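## About the Trarari cell

Clavero sets up and looks after one machine: the Trarari mobile arm, together with the simulated apartment it is tested in. The company was started in Valcárcel in March and has 10 employees. Five of them work on the cell full time.

Setup begins with the camera mount. The pan and tilt offsets are entered by hand, then checked against fixed parts of the apartment such as door edges, handles and the sink. A camera view may be steeply tilted and still pass -- the check is on the stored angle, and the horizon is ignored.
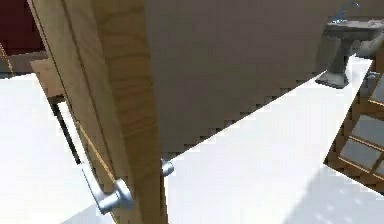
*Simulated apartment: door with lever handle, pedestal sink at upper right.*

The table check comes next. Coden, our scheduling software, runs 36 arm poses over the tabletop and logs the joint error for each. If any pose is out of limits, the arm is homed and the full set is run again. A complete pass takes about 47 minutes.
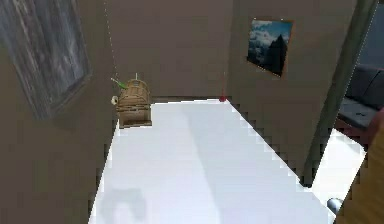

*Simulated tabletop with basket at the far left and small red object at the far right corner.*

Service contracts cover the arm, the mount and the scene files. Replacement joints are stocked in Valcárcel.

Page last revised Nov 22, 2023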